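The Second Life of the Gray Bin
Nov 17, 2021

Most kitchens have a drawer that won't close. The usual contents are the same everywhere: plastic spoons from takeout orders, a spatula with a melted edge, three can openers, and a ladle that came with a set whose other pieces are gone. People who rent small apartments tend to own as many of these things as people who own houses. They have fewer drawers to put them in.

At the Saltwood reuse center, loose kitchen utensils are the most common donation after books. The center took in 1,713 pounds of them between April and the end of October. They come in shoeboxes, bread bags and stockpots, and everything goes into open bins before it is sorted.

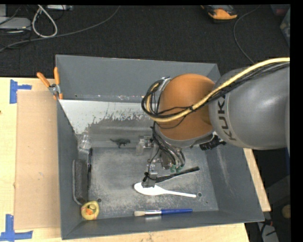 Bins matter more than most people expect when they set out to organize a kitchen. A drawer insert forces each piece into a slot, and odd-shaped tools end up on top. An open bin with plain walls takes anything. The trouble comes when it gets too full, so that a small item works its way under a big one and stays there. With a white spoon, something long and black near it, a paintbrush, a rubber duck and a few other small things spread over the floor of a gray bin, there is no digging to do. The scuffs and pale scratches on the bottom are a matter of looks. A worn bin is fine for sorting, but if the lining has started to peel, keep it away from anything that will touch food.

The center's advice for a home kitchen is to empty the whole drawer at once. Put everything in one bin on the table and leave it there for 15 days. When you need a tool, take it out, use it, wash it and put it back in the drawer. Whatever is still in the bin at the end is a candidate for donation. Holiday items, such as a turkey baster, get a pass.

Prendgate, a building of 280 apartments two blocks away, tried this in the spring. Residents filled out a short form afterward. The items given up most often were plastic serving spoons, followed by pie servers and corn holders. Very few people gave up a wooden spoon, even when they owned six.

Metal and wood pieces in good shape go on the shelves at Saltwood for a quarter each. Plastic ones are checked for cracks and melted spots first. Knives are accepted only if wrapped in cardboard and taped. Drop-off is at the side door, and the bins are emptied every evening.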